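Parts room catch-up — minutes
Niltville workshop, November, started at 3:15
In the room: Ulla Räsänen, Annunziata Caruso, Hanane Naciri, Martim Pacheco, and me (Vitória Figueiredo, typing as fast as I can)
Sorry to miss: Sampaio, stuck in traffic again

Last time's notes were fine except that I spelled Kinell wrong all the way through. Fixed!

1. The yellow shelves
We spent most of the hour on this one. Ulla wants to keep the big black pieces on the top level and the small stuff underneath, and I'm with her — I hate digging through a pile of little discs to get at something long and flat. Annunziata would like it the other way up, because she's the one who picks the small parts all day and her back has opinions. We went back and forth (loudly, sorry to the people next door) and ended up agreeing to leave the levels alone until the Zulteck order is out the door. Hanane asked that we stop sliding boxes in underneath. Martim said he'd stop if he had anywhere else to put them, fair enough.

Shelves and boxes, parts room: 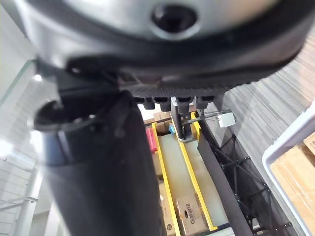
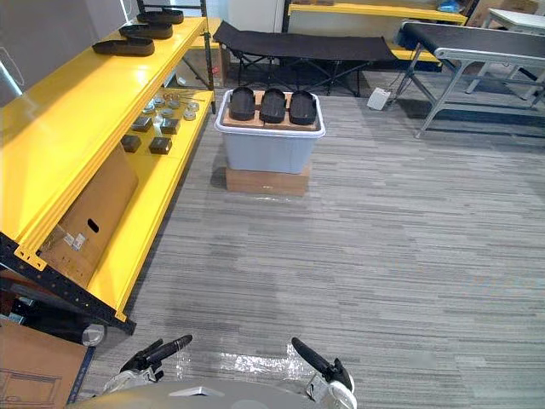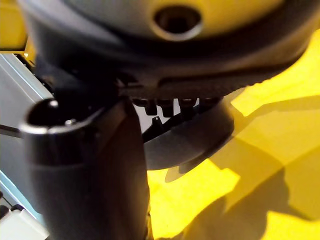
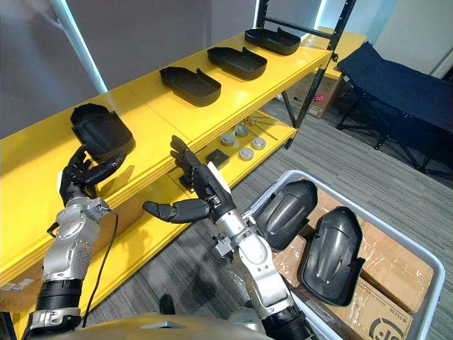

Martim also brought up labels. Half the team reads the code and half goes by shape, so he'll print 54 new ones with both the code and a little outline drawing. Ulla offered the good tape. We'll try them on the lower level first and see who complains.

2. Cardboard
Too much of it! Anything without a current packing slip gets flattened by the end of the month. Hanane will go through it with a marker, and if you want a box kept, put your name on it before she gets there.

3. Zulteck order
78 sets still to pack out of 3,000, which cheered everybody up. Annunziata thinks two afternoons. I said three, and there's now a pastry riding on it.

4. Odds and ends
The carpet needs a vacuum, my turn. Kinell moved their pickup to 8 in the morning, so Martim will open up that day.

To do
Martim — labels
Hanane — cardboard
Ulla — tape, and a sketch of both shelf layouts
Vitória — vacuum, these minutes

We wrapped up at 4:20. Next one is same place, once the order has gone.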